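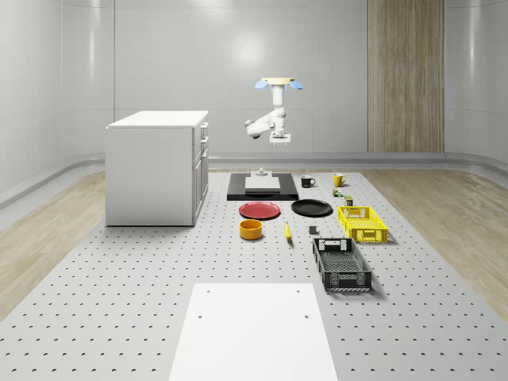 **How often should the ceiling-hung arm be re-homed if the cell has been left sitting over a holiday?**

Once, before the first job goes on, and then again after the first full warm-up. If the two readings agree you can carry on as normal.

---

**Ticket 1282: arm stops short over the tray**
Raised by: Raymonde Wong, Ondambridge
Picked up by: Dorota Zalewska, Stistgate
Cell: Muvimano bench cell, simulated copy
Status: closed, with one thing left to watch

**Raymonde, 9.40**

Hello Dorota, sorry to land this on you first thing. I've been running the tidy-up job in the simulated copy before we put it on the real bench, and the arm keeps giving up over the black tray. It comes down nicely from the mount, gets itself above the little grey fixture behind the white block, and then stops with a "target not reached" message. No collision warning, nothing red in the log. I've restarted the controller and reloaded the layout and it does the same every time. The mugs and the banana are fine, by the way, so it can't be the gripper settings, or at least I don't think it can!

**Dorota, 10.15**

Morning Raymonde, no need to apologise, I like a puzzle with my tea. Could you send me the tool offset from the settings page, and also tell me which version of the layout you loaded? There were two going about in June, and the older one had the table lower than it ought to be. Please don't move anything on the table for now, I'd like to try it from exactly where you have it.

**Raymonde, 10.50**

It's the newer layout, I've checked the file twice. The tool offset says 0, 0, 0, which looked wrong to me even as I was typing it out. I did bring in the new Krawczyk gripper model last week, so perhaps that's something to do with it?

**Dorota, 11.30**

I'd put money on it. When you swap the gripper model the offset goes back to nothing, and the arm then plans as if its wrist were the fingertips. The mugs and the banana must have had enough slack in their grasp points to get away with it. The tray targets are much tighter, with the block and the fixture so close together.

Here's what I'd like you to try, in this order:

1. Stop the job and send the arm to its home position.
2. Open the tool page and choose the new gripper from the list, even if it already looks chosen.
3. Press "read from model" and save. The offset should no longer be all noughts.
4. Set the speed limit to 400 for the first run. It's probably sitting at 1000 from the last person.
5. Run only the tray step, and leave the baskets and the drawers out of it for the moment.

If it still stops, copy me the last part of the log from the planner, not the controller. The controller log is lovely and tidy but it won't tell us why a target was refused.

**Raymonde, 13.05**

Right, steps 1 to 3 done and the offset has filled itself in. You were quite right about the speed too, it was at 1000. The tray step now runs through to the end with no message. I ran it again at the same speed to be on the safe side and had the same result. I then got a bit brave and ran the whole job, and it finished apart from a warning at the yellow basket: "approach angle near limit".

**Dorota, 13.45**

Oh, well done, I'm so pleased. The basket warning is a separate matter and I wouldn't lose sleep over it. The planner grumbles when it has to bring the gripper in over the basket walls at a slant. You can quieten it by raising the approach point a little in the job file. Please don't widen the joint limits to make it go away, as those are copied across to the real arm.

**Raymonde, 14.20**

Approach point raised, warning gone. I've written the "read from model" step on the changeover sheet as well, in capitals. Thank you ever so much for your patience.

**Dorota, 14.30**

Closing this one. Re-open it under the same number if the offset drops back to noughts after a restart, and send me the settings file with it.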